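Talk notes: why your queue feels longer than it is
21 January 2020

Hello, thanks, yes I know it's the slot before lunch. I'm hungry too. Mention the biscuits from Hanan.

Start with the post office story. Twenty minutes in line, and I'd have sworn to you it was an hour! Pause here, let people remember their own. Ask for a show of hands: who has swapped tills at the supermarket and regretted it? (Everyone. Always everyone.)

So, waiting. I got hooked on this when Noura Tannous and I were sorting out the front desk at Smadi. We had 118 comment cards and most of them grumbled about the wait, yet when we timed it people were being seen in 12 minutes. The trouble was that they had nothing to look at and no idea who was next. We put up a list of names — literally a list on a whiteboard — and the grumbling dropped off by June.

Next slide. Queues in places with no people standing in them. Things wait too: parcels, forms, parts for the next step. A bin by a line is a queue if you squint at it.

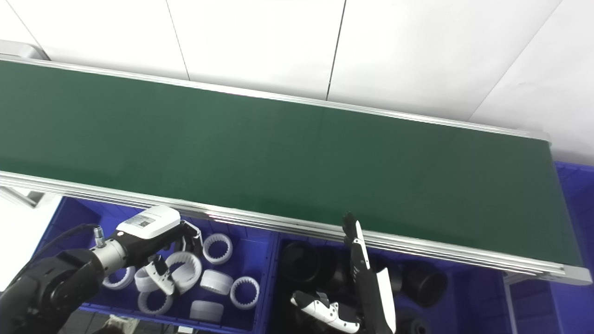 Slide 4: green belt, blue bins beneath and beside it.

Say a word or two about work that piles up. Then back to humans, who mind waiting far more than a box of parts does.

One line or several? Do the bank example. A single line feels fairer because no one who came in after you gets served first. Si-woo hates single lines and will heckle, let him.

If there's time, the lift mirror story. If not, skip to questions. Someone will ask about phone queues and hold music — say I'm against it, and that Fares has the numbers.

Slides are on the Hirkel drive, ask me for the link.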